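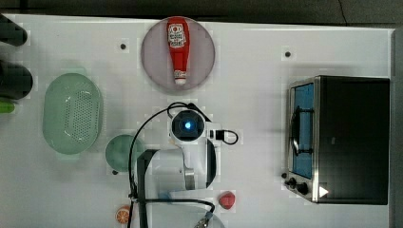 Figure 3. Top view of the table with the arm over the middle and the ketchup bottle on its plate.

4.2 House rules for the table

I'll admit I didn't care much for written rules when we began at Wetmont. Then I sat down with our 1688 logged runs and found 205 I couldn't use, mostly because no one had noted where things stood at the start. So we wrote a short set and called it Drusix (sorry, I like a name).

Rule one covers the start state. We take a top view before the arm moves, and every item has to be in it – plate, bottle, colander, oven, the lot. Rule two is about the arm itself. Its resting place gets written down too, as it can hide small things from the overhead view. I was slack about that for ages!

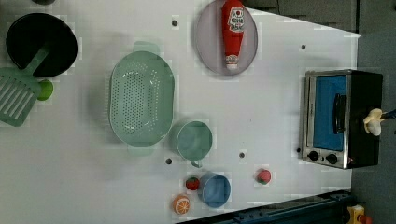 Figure 4. Overhead view with the gripper at the right end of the toaster oven and the toy food and kitchen items on the table.

Rule three deals with tall items such as the oven in Figure 4. We log any time the gripper is close to one, even if the run goes fine, and two people have to agree on the entry. It's a bit of a faff, but the Usuga group now use the same sheet and their notes read much like ours. The wording here is the 5/27/24 version.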